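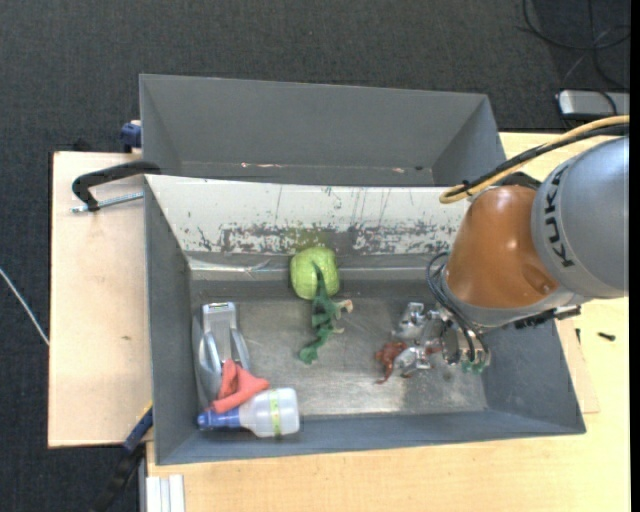

Bins! Why do we put stuff in them?

Kids' page — by Anitha Sundaram

Think about your bedroom floor. Toys, socks, a crayon, more toys. Now think about the same stuff in one big bin. Takes up way less room, right? That's the whole idea. A bin keeps things in one place.

What makes a good bin?

Sides. Tall enough that things don't roll away. A ball on a table rolls off. A ball in a bin just bumps the wall and stays put.

Sloping sides help too. When the walls lean out, the top is wider than the bottom. Easier to reach in. And lots of sloped bins fit one inside another when they're empty — like paper cups.

Metal or plastic?

Plastic is light. Good for carrying. Metal is heavier, and it can take a lot of bumping. But metal gets old-looking. Every time something hard slides across it you can get a tiny scratch. Do that 1000 times and the shiny floor turns dull and streaky. If the metal is painted, the paint can chip off in flakes and you see gray underneath. Doesn't mean its broken! Just used a lot.

Why do two bins?

Sorting. One bin for things you haven't picked up yet, one for things you have. Or toys here, pretend food there. Your choice.

Picking things up is harder than it looks

Try this. Get a small toy with skinny arms or a tail, and a round chunky thing, like a toy vegetable. Put both in a bin. Close your eyes, pick one up with 2 fingers. The chunky one — where do you grab? The skinny one — easy to find a bit to hold, but it might swing or slip. Things right up agianst the wall are the trickiest. Your fingers need space on both sides.

Now try with 3 fingers. Better?

Bin day at your house

Set a timer for 12 minutes. Big things first, then little ones. Check the corners of the bin for crumpled wrappers and bits of plastic — those go in the trash. Wipe the bottom with a damp cloth. Dry it. Put the toys back.

Words to know

Rim — the top edge of a bin.
Sort — put things in groups.
Slope — a slant, like a slide.

Next page: lids!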